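Udier Advance Care Planning Project
Progress report to the Pichler Fund, September 15, 2020

Work on the Skurkari site began on schedule. We mailed the end-of-life wishes survey to 1753 households and trained 23 patient advocates to help people fill out advance directives at home or by phone.

Two clinics have joined. The Irnent clinic now asks every new adult patient whether a directive is on file - the second clinic will start once its forms are approved. Translation of the forms is behind, and we have moved that deadline to November.

Spending is within budget. We ask to shift unused travel money to printing and postage.
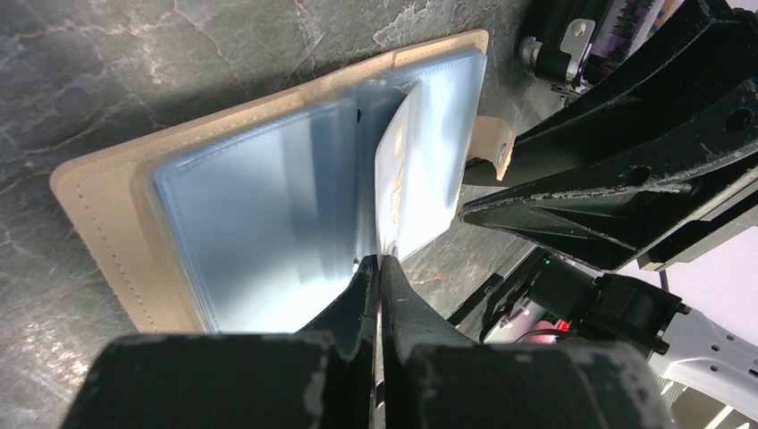 Card holder with clear blue sleeves, open.

Next period: code the survey answers, finish the translations and draft the guide for family members who are named as health care agents.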